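Skoruvcombe Gospel Parallels: README

Version 4. Maintained by Njål Magnusson.

Summary

Skoruvcombe Gospel Parallels is a set of text files that line up passages from the four canonical gospels with passages from early Christian writings outside the New Testament. Each record holds one pair of passages, a label for how the two are related, and a note on the manuscript evidence. The set is meant for students of early Christian literature and for anyone testing software that looks for quotation or allusion in ancient texts.

The set takes no position on who wrote any of these works or on whether the events in them took place. Labels describe wording and order only.

Contents

pairs.tsv: 800 records, one per line
sources.tsv: short titles, language and printed edition for each work cited
disputed.tsv: 191 records on which the two readers disagreed
labels.txt: definitions of the labels
changes.txt: list of changes by version

All files are UTF-8. Greek is given with full accents. Coptic is given without supralinear strokes, which the first version kept and which broke sorting in several programs.
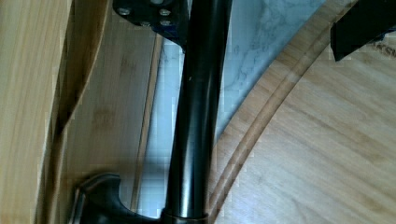 Fields in pairs.tsv

id: a whole number, never reused after a record is withdrawn
gospel_ref: book, chapter and verse
other_ref: short title and section, as in sources.tsv
gospel_text: Greek
other_text: Greek, Coptic, Latin or Syriac
label: see next section
witness: the manuscript or fragment from which other_text is taken
note: free text, may be blank

Verse numbers follow the usual modern system. Sayings in the Gospel of Thomas are numbered 1 to 114. Where a work survives only in quotation by a later author, other_ref gives the lost work and witness gives the author who quotes it. A Latin quotation of a lost Greek work is kept in Latin; we have not translated anything back.

Labels

verbatim: same words in the same order, allowing for spelling
close: same words with small changes in order, tense or number
translated: close agreement across two languages
shared: same saying or story, little common wording
echo: a short phrase or image that may be chance

The line between shared and echo is the weakest part of the scheme. Most of the records in disputed.tsv sit on it. Users who need firm categories should merge the two.

How the pairs were chosen

Candidates were taken from the footnotes and indexes of the editions in sources.tsv, then run through Jitent, a small matching script, to find any that the indexes had missed. Jitent works on Greek only. Roughly 14 per cent of the final records came from the script alone. Two readers labelled every record without seeing each other's work. Where they differed, the label in pairs.tsv is the first reader's and both labels are given in disputed.tsv.

Known problems

1. Infancy gospels are thinly covered. Their text varies a great deal between manuscripts, and only one form is given for each.

2. Syriac records were labelled by one reader working from a printed translation. Treat them with care.

3. Restored letters in damaged fragments are shown in square brackets. The matching script ignores the brackets and so treats a restoration as if it were read. This inflates the count of verbatim pairs for papyrus fragments.

4. Söderlund's section numbers are used for the Gospel of Peter in versions 1 and 2, and the chapter and verse system from version 3 onwards. Old references will not resolve.

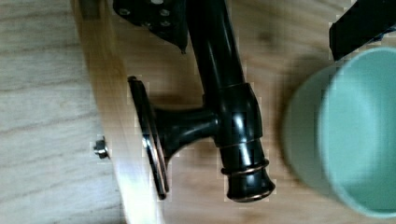
Use and reuse

The labels and notes may be copied and changed freely if the source is named. The ancient texts are out of copyright, but some modern editions are not, and their notes and restorations may be protected. Check sources.tsv before reprinting long extracts.

Corrections

Send corrections to the Sivport list with the record id in the subject line. Please quote the edition and page. Changes accepted by the end of April go into the next version; later ones are held over.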